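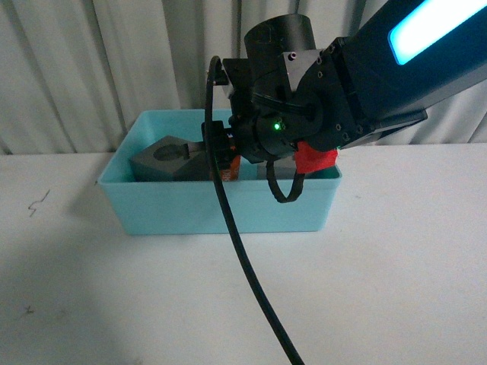 Kita Collado, Sicherheitsrundgang am 16. August 2021

So, einmal komplett durchs Haus, mit Klemmbrett und zu viel Kaffee. Meine Kommentare stehen gleich dabei.

Eingang und Flur
Fluchtweg frei: ja (endlich, der Kinderwagen steht jetzt draußen!)
Feuerlöscher Nr. 246: Plombe heil, Zeiger im grünen Bereich
Türschließer: fällt zu schnell zu, bitte nachstellen. Ich hab mir fast den Daumen geklemmt.

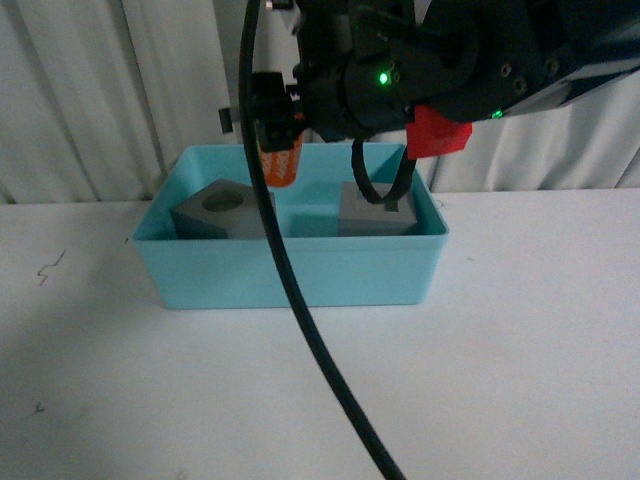

Gruppenraum und Spielmaterial
Kisten ohne Risse und scharfe Ränder: ja
Regal an der Wand verschraubt: links ja, rechts wackelt der Winkel
Steckdosen gesichert: eine Kappe fehlt hinter dem Sofa, Rawan Qudah bringt morgen Ersatz mit
Fensterbrüstung: 55 cm, da will ich wirklich eine Sperre am Griff sehen, die Kleinen klettern wie die Äffchen

Küche
Herdschutz fest: ja
Putzmittel weggeschlossen: Schrank zu, aber der Schlüssel steckte. Leute, bitte!

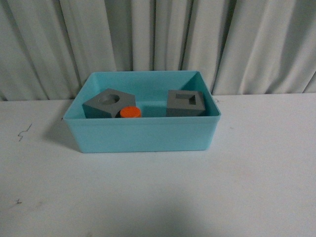
Der Schlüssel kommt ab heute an den Haken oben im Büro, da sucht ihn dann wenigstens jeder am selben Ort. Warmwasser am Kinderbecken lag bei 56 Grad, viel zu heiß, der Mischer muss runter. Bis dahin bleibt der Hahn zu.

Nächster Rundgang: wenn Regal und Mischer erledigt sind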